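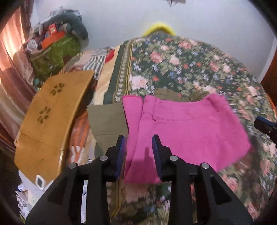
Subject: Re: [linen-care] Sorting and folding on the bed vs. on a table

Samer, replies inline. I have trimmed the parts Leen already answered.

On the list, Samer Majali wrote:

> We are rewriting the folding sheet for the guest house and I would like
> to settle two things before April. First, whether knits and flat cottons
> can be folded on a made bed, or whether we should insist on a table.
> Second, whether the thirds fold is worth keeping for trousers. Hala says
> it saves shelf depth but the fleece ones spring open. Our shelves are the
> 14-inch Plunetti type, fixed, no lip at the front.

Bed or table: I fold on the bed and have no plan to change. A tight bedspread is a good enough surface for anything up to the size of a bath towel. The limitation is that a mattress gives under the hand, so a crease pressed on it is softer than one pressed on a board. For knits and fleece that is acceptable, as you do not want a hard crease in either. For flat cottons I would press the fold on a table afterwards, or accept the softer edge.

The bedspread should be on the bed before sorting starts, pulled straight along the border. If the border runs true to the side of the mattress, you can use it as a guide for squaring the pieces. A printed spread hides small items. On a dark floral I have lost green socks in plain view, so small things go on a tray next to the work and stay there until the large pieces are finished. A folding tray table stood on the bed does the job. Ours has flower-shaped cutouts in the top, and a child's sock can work its way through, so put a cloth down first if your tray is the same kind.

Order of work: flat pieces first, bulky pieces last. I lay the olive and khaki cloths down as rectangles and let the thick pieces overlap them. Going the other way, the fleece shifts each time something is slid under it and has to be squared again.

> Second, whether the thirds fold is worth keeping for trousers.

For woven trousers, yes. For fleece or heavy knit, no. Fold once lengthwise with the seams together, smooth from the waist toward the hem, then in half, then in half again if the shelf needs it. A wavy hem should be turned to the inside on the first fold. It will not lie flat whatever you do, and on the outside it pushes the stack out of line. On a shelf without a lip I would keep fleece stacks to 2 layers fewer than the cottons.

> Does anyone have figures for time per piece?

Hanan Jaber kept a log at Sturkach over one season: 1,898 pieces, of which 307 were refolded before shelving. She did not record time. Almost all of the refolds were fleece or brushed knit done in thirds – the cottons hardly figure. The log does not separate bed from table, so it does not help with your first question.

One correction to my earlier message. I said the Farah laundry bags could go straight on the spread. The cord ends snag on looser weaves. Empty them on the floor side and carry the pieces over.

Leen, if you still have the old shelf drawing, please send it to Samer directly. The list strips attachments.

Noura Moussa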